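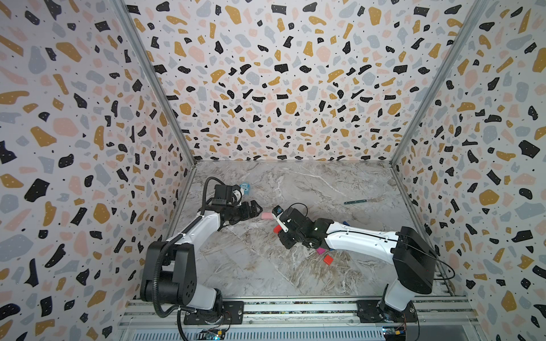 Terrazzo pattern on the walls, marble look on the floor

Viktória Mészáros
Which colours of toy blocks show up best on a grey marble-look surface? Ours has white and brownish streaks, and the walls are white with black, mustard and pink chips. 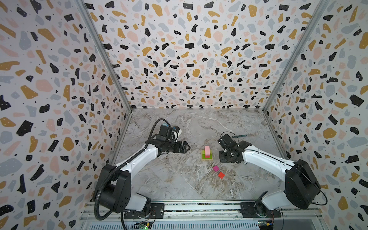

I have 5 colours to pick from and would like to use three.

Abílio Azevedo
Magenta, orange-red and green. Skip pale pink, it's already in the walls.

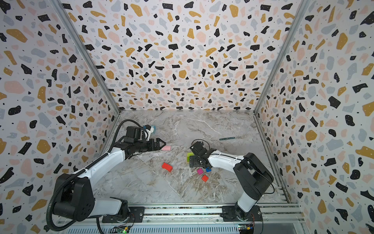
Yellow is fine too if you keep it on the floor and away from the mustard chips. Try it under your own lights first.

Zollunetti
red. any red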